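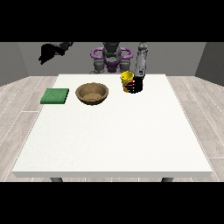

Unit 8: Simulate First, Then Buy
Course notes, Planning for Automation
Instructor: Valentyna Kravchuk
Revised June 2022

Before a lab asks for quotes on a humanoid, it should know which tasks the machine has to do. A simulated table with a sponge, a bowl and a cup is enough to start. Grasping a cup in simulation costs staff time and computing. The same trial on hardware also costs fingers, cables and repair days.

What goes in the budget

Robot and hands. Ask for hands as a separate line. Vakulenko quotes them apart from the arms; Prerine does not unless asked.
Table and test objects. Keep these cheap and buy duplicates. Allow $200.
Simulation work. Plan on roughly 50 hours to set up the first task.
Floor space. Leave room for both arms at full reach, to the side as well as forward.
Service. The Jilitari contract in your reading packet leaves out shipping for repairs, which comes to $1128 in the Plernthorpe case.

Order of work

1. Write the task list.
2. Run each task in simulation and record failed grasps.
3. Drop tasks that do not need two arms and price a single arm for them.
4. Request quotes.

For next class: read the Plernthorpe case and bring a one-page budget. Purchase requests for the lab close in October.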